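**Gloss on a dark dining table: is any of it worth paying for?**

**kdarko** wrote:

Bought a dark brown wood table in May, polished top, and it shows everything. The shop pushed a tub of Prurnov paste at me and said one coat would sort it for 200 meals. Who sat there and ate 200 meals to find out? Before I hand over 32 quid I'd like to hear from people with tables like mine.

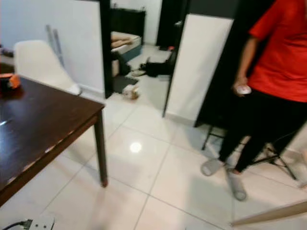 My own guess is that it's ordinary wax in a smart tub. The man in the shop couldn't tell me what was in it either.

Kwadwo Darko

**mopandmoan** wrote:

Used Prurnov for five months. Smelt nice. Rings came back. Nulon is half the price and does the same nothing.

**tilegrout_tess** wrote:

Disagree with mop. Nulon worked on mine, but you have to buff it properly and leave it overnight. Most people wipe it round for a minute at 10pm and then moan. Kwadwo, have you got glossy white tiles as well? You'll be doing the floor every day too, good luck.

**kdarko** wrote:

Yes, white tiles, and yes, I've noticed. "Properly" is doing a lot of work in your post, Tess. If I have to buff till my arm drops off I could do that with a dry cloth and keep the money.

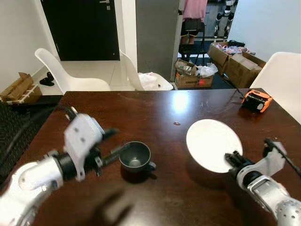

My question is more about crockery. The Cliltano leaflet says their wax stops scratches from unglazed rims, and I don't believe a word. We put things straight down on the wood, no mats. A dark grey ceramic cup with a handle and a plain round white plate is the sort of thing I mean, nothing fancy. If the bottom of a cup is rough it'll scratch, wax or no wax. Am I wrong?

**mopandmoan** wrote:

Not wrong. Run your thumb round the foot of the cup. If it catches, it'll mark.

**old_veneer** wrote:

Partly wrong. Wax lets things slide a bit, so you get fewer scratches from dragging. It won't do anything for heat. I've used Kuroda on a sideboard for years and would buy it again.

**kdarko** wrote:

A sideboard isn't a table though, is it? Who drags plates about on a sideboard?

**old_veneer** wrote:

My grandchildren.

**tilegrout_tess** wrote:

Just get placemats.

**kdarko** wrote:

Might have to. I'll try the dry cloth for a few weeks first and do the thumb test on the cups tonight. Not buying the tub.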